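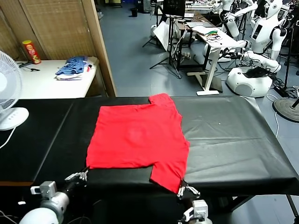

2020-10-03
Hüsnü Değirmenci

Handling Garments, session 2: the T-shirt

Okay, shirts! Last time we did towels and everybody was very polite about it, but a towel is a rectangle already, so you were mostly just halving things. A T-shirt has two tubes sticking out of it and a hole at the top, and that's where it gets fun (for me, anyway).

Start by getting the shirt flat. Really flat. I lay it front side down, hem toward me, and smooth from the middle outward with the sides of my hands. If you only push down with your palms you trap the wrinkles and fold them in, and they'll still be there when you open the thing up in January. Pull the side seams until they run straight. On cheap shirts the seams twist a bit after washing, so go by the shape of the body and let the seam wander.

A word about your table. A slick cover lets the cloth slide, so smoothing is easy, but the whole shirt can travel when you tug one corner. Put your free hand flat on the body before you pull anything. A cotton cover grips better and you'll fight it more while smoothing. Try both this week and write down which one you liked.

Now the sleeves. Most of you will want to fold the sides in first and let the sleeves come along for the ride. Fine, that's the shop fold, we'll get to it. For today I want the plain half fold:

Bring one side over so the sleeves lie on top of each other.
Line up the shoulder seams, then the hem.
Turn both sleeves back onto the body.
Fold the bottom up to the collar.

Check the sleeves before the last step. A sleeve that has slipped over the table edge pulls on everything above it, and the fold goes crooked without you noticing. Pick it up by the corner, lay it back, smooth again. I do this all the time, it's no disgrace.

Prints: keep the crease off them if you can. With a thick rubbery print across the chest I switch to the shop fold, even if it takes longer. A faint old one you can mostly ignore.

Where to put the finished pile? Somewhere other than the folding table, please! A little side table is plenty. I stack with the folded edge facing out, so one shirt slides off without dragging its neighbor along.

For next time: read the Gajewski handout up to page 28 (skip the part on collars, we'll do those together) and fold the same shirt 70 times. Yes, the same one. Keep notes on where it goes wrong, 400 words at most, and bring the shirt with you.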